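The Slow Education of a Robot Arm

At nine in the morning the most expensive student at Preveo is learning to pick up a hand file. It learned this yesterday, too. It will learn it again after lunch.

The company occupies the back half of a building in Javetow that used to sell carpet, and its business is teaching. Customers send in a chore they would like a machine to do, and Preveo's operators do that chore by remote control, over and over, until there is enough of it on record to train a model. The order on the books this January came from Briteo, a firm that packs tool sets and would like to stop sorting them by hand. The contract calls for 300 good demonstrations. The word "good" is doing a lot of work.

I had pictured joysticks. What the operator holds is closer to a pair of salad tongs with opinions. Squeeze, and the gripper across the room squeezes. Turn your wrist, and so does the arm, a fraction of a second later, with the air of a teenager who has been asked to come downstairs. You watch the table on a monitor, from a camera riding near the gripper, which means that your point of view lurches every time you reach for something. First-timers lean sideways in their chairs. I leaned so far that I was offered a different chair.

My first attempt took 2 minutes and ended with the file on the floor. A practiced operator needs 9 seconds. The gap between those two numbers is what the customer is paying for, along with a great deal of coffee.

Files, I was told, are an unkind thing to teach. The handle is easy to grab and the rest is long, thin and heavy at one end or the other, depending on the file. Pick it up a little too far back and it swings. Pick it up well and you still have to set it down among its relatives, which cross over one another and offer no help. A human hand sorts all this out while its owner is thinking about lunch. The arm has to be shown, and it will copy whatever it is shown, including the pause where you scratched your nose.

That is the part that wears on people. Hesitate over the tray and the hesitation goes into the record. Do it twice and you have started a tradition. One early model, trained on a single operator's work, stopped above every object for a moment as if saying grace. The fix was to mix in other people's habits and hope that they would cancel out, a method also used by large families.

So the house rules are strict and a bit monastic. Sessions last 30 minutes, then someone else takes the controls. The layout changes between runs, so the arm can't simply memorize where things were. A fumble is kept if the operator recovers, and thrown out if the operator swears and restarts, although the swearing isn't recorded.
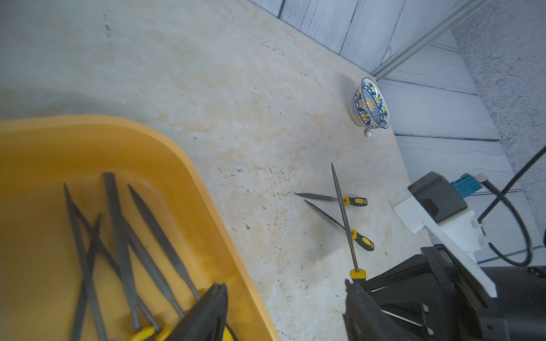 Why not just program the arm to go to each file and pick it up?

Programming works well when every part arrives in the same spot at the same angle. Loose hand tools don't, and writing a rule for every way they can lie takes longer than showing the arm plenty of cases and letting a model learn from them.

The software that does the learning is called Kamath, and it trains overnight on whatever the day has produced. In the morning the operators let go of the controls and watch it try alone. I stayed for one of these. The arm went down, closed on a handle, rose, considered its position and put the file back exactly where it had found it. Someone wrote that down. Then the operator on the early shift pulled the chair in, picked up the tongs and started the next run.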